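발표자료 > 섬유·의류관리
검색어를 입력하세요 검색

주름 고정의 원리와 유지 관리: 발표자 노트
2024년 5월

슬라이드 1. 범위
오늘 다루는 것은 플리츠 원단의 열고정과 그 이후의 관리입니다. 봉제 방식과 패턴 설계는 제외합니다. 질문은 중간에 하셔도 됩니다. 용어는 공장 용어와 세탁업 용어가 섞여 있으니 헷갈리면 바로 말씀해 주십시오.

슬라이드 2. 열고정이란
폴리에스터는 열가소성 섬유입니다. 유리전이온도를 넘기면 비결정 영역의 분자쇄가 움직이고, 접힌 상태로 식히면 그 형태가 남습니다. 고정 온도보다 낮은 조건에서 쓰는 동안에는 주름이 유지됩니다. 반대로 고정 온도에 가까운 열을 다시 주면 원래 주름은 약해지고 그때 눌린 모양이 새로 남습니다. 다림질 사고는 대부분 이 구간에서 납니다.
(여기서 그래프 설명. 가로축은 온도, 세로축은 주름 회복각. 단위를 먼저 읽어 줄 것.)

슬라이드 3. 모와 면
양모는 기구가 다릅니다. 수분과 열이 수소결합을 끊었다가 건조하면서 다시 만듭니다. 이 결합은 물에 약합니다. 영구 주름을 원하면 이황화결합까지 건드려야 하므로 환원제 처리가 들어갑니다. 면은 수지 가공 없이는 세탁 후 주름이 거의 남지 않습니다. 혼방은 폴리에스터 비율을 먼저 확인합니다. 폴리에스터 100%와 모 혼방을 같은 조건으로 찍으면 한쪽은 반드시 문제가 됩니다.

슬라이드 4. 주름의 종류
외주름, 맞주름, 아코디언, 선버스트. 선버스트는 허리 쪽이 좁고 밑단 쪽이 넓어서 평행 주름용 형지를 쓸 수 없습니다. 형지 재질은 Zastitwood 크라프트지 기준으로 설명하겠습니다. 습기를 먹은 형지는 접힘선이 밀리므로 사용 전에 건조 상태를 확인합니다.
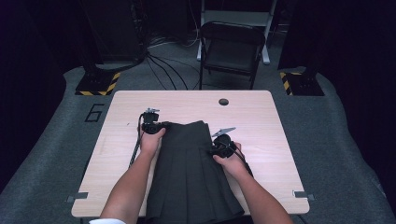
슬라이드 5. 허리단 기준 정렬
주름을 정리할 때 기준선은 허리단입니다. 밑단을 먼저 맞추면 재단 오차가 주름으로 올라와 골이 비틀립니다. 허리단을 고정한 다음 골을 하나씩 아래로 내려 잡습니다. 손으로 당기는 힘은 식서 방향으로만 줍니다. 바이어스로 당긴 원단은 스팀을 받으면 그대로 늘어납니다.

슬라이드 6. 시험 결과
Starlow 원단 2종을 4개 조건에서 비교했습니다. 변수는 온도와 가압 시간입니다. 온도를 올린 쪽이 초기 회복각은 좋았지만 표면 광택이 생겼습니다. 짙은 색에서 더 눈에 띕니다. 가압 시간을 늘린 쪽은 광택 변화가 작고 세탁 후 유지도 나았습니다. 표본이 적어서 경향으로만 보시면 됩니다.
(Corentin Bodin 씨가 지적한 냉각 조건 문제: 가압을 풀고 식힌 시료가 섞여 있었음. 해당 시료는 표에서 뺐다고 말할 것. 지난 12월 발표 때의 표는 수정 전 값.)

슬라이드 7. 세탁
접어서 망에 넣습니다. 주름 방향으로 길게 말아 밑단과 허리단을 느슨하게 묶으면 골이 덜 흐트러집니다. 탈수는 짧게 합니다. 회전식 건조기는 권하지 않습니다. 드라이클리닝을 하더라도 마무리 프레스 온도는 따로 지정해야 합니다. 접수표에 "주름 유지"라고만 적으면 작업자마다 다르게 읽습니다.

슬라이드 8. 보관
허리단을 집어서 겁니다. 반으로 접어 봉에 걸치면 가로 접힘선이 생기고, 이 선은 스팀만으로 잘 없어지지 않습니다. 옷걸이 간격이 좁으면 옆 옷에 눌려 골이 눕습니다. Haddad 집게걸이는 물림면이 넓어 자국이 덜 남지만 얇은 시폰에는 덧천을 댑니다.

슬라이드 9. 남은 과제
습도 변화에 따른 장기 유지율은 아직 자료가 없습니다. Hilonano 코팅 원단은 코팅층이 먼저 변형되어 같은 방법으로 회복각을 잴 수 없었습니다. 측정법부터 다시 정해야 합니다.
(시간이 모자라면 슬라이드 8을 건너뛰고 바로 이쪽으로. 시험 조건표는 배포자료 2쪽에 있음.)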